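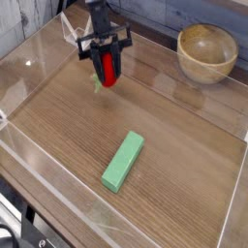 Figure 3. A cell during a grasping run, with the gripper holding a red object over the tabletop and a mint-green block on the surface below. Clear panels border the work area.

4. Equipment Planning and Cost Model

4.1 Scope of the purchase

The Hilorstead site began with a single manipulation cell assembled from parts already in the laboratory. The plan described in this section covers the move from that cell to a set of four, bought over two budget periods. We treat each cell as one unit of purchase, made up of an arm, a parallel gripper, a fixed camera, a table, a clear enclosure, and a set of objects to be grasped. Computing hardware is shared among cells and is budgeted separately in Section 4.4.

Earlier planning at the site counted only the arm and the gripper as capital items. Everything else was charged to consumables as it was needed. This made the first cell look cheap and left the true cost of a second one unknown. When the purchase records were rebuilt line by line, the small items - brackets, cable, panels, fasteners, table stock - came to 931 dollars, of which the largest single share was the enclosure.

4.2 Enclosure and table

Two enclosure options were priced. The first was a welded mesh guard supplied by Leblanc to fit a standard bench. The second was a set of flat clear panels cut to size and joined at the corners. The mesh guard is stiffer and needs less cleaning, but it blocks part of the view of a fixed camera unless the camera is moved inside, where it takes up space in the reach of the arm. Clear panels allow the camera to stay outside. Their main drawback is glare. Reflections of the room and of the tabletop show faintly on the panels in Figure 3, and any vision method trained on such views has to tolerate them.

We selected the clear panels. The plan allows for one replacement set per cell per budget period, on the assumption that scratches will build up with regular wiping. An anti-glare coating was quoted at 66 dollars per panel and was left out of the first period. It remains an option if image quality limits grasp success in later tests.

Tabletops are specified with a wood-look surface in all four cells. A plain gray or white surface would make segmentation easier, yet the target application is household work, and a grained surface with mild highlights is closer to what a deployed system would meet. The cost difference between surfaces is small enough to ignore.

4.3 Grippers and wear parts

The parallel gripper is the item most likely to stop a cell. Fingers wear at the contact faces, and a hard contact with the table can bend a finger mount. Lead times matter more here than price. The Sulix finger set is delivered from stock, while the gripper body is built to order. The plan therefore holds two finger sets per cell and one spare body for the whole site. Finger sets are inspected every 600 grasps and replaced when the contact face no longer closes evenly along its length.

Objects are also treated as wear parts. The object set mixes curved, glossy items with flat-sided blocks, so that both uneven and planar contacts are covered. Light, low-cost objects were preferred. They limit the load on the fingers during a failed grasp and can be replaced without a purchase order. The budget line is 100 dollars per cell per period, and unspent funds move to finger sets.

4.4 Shared costs and staging

Storage, network equipment, and the training workstation serve all cells. Dividing these costs evenly would overstate the price of the second cell and understate the price of the first, so they are reported as a fixed site cost. Operator time is handled the same way. One operator can reset two cells if they are placed side by side and if the runs are offset by half a cycle.

Purchases are staged. The second cell is ordered at the start of the first period, and the remaining two are released only after it has completed a full inspection interval with no unplanned change of gripper body. A similar rule was used in the Sulesia project, where the orders were placed together and a fault in the wrist cable had to be corrected on every arm. Staging delays full capacity by almost one period. We accept this delay in exchange for the chance to revise the bill of materials between orders.

Settimio Russo prepared the supplier comparison and Giorgia Lombardi maintained the cost records used in this section.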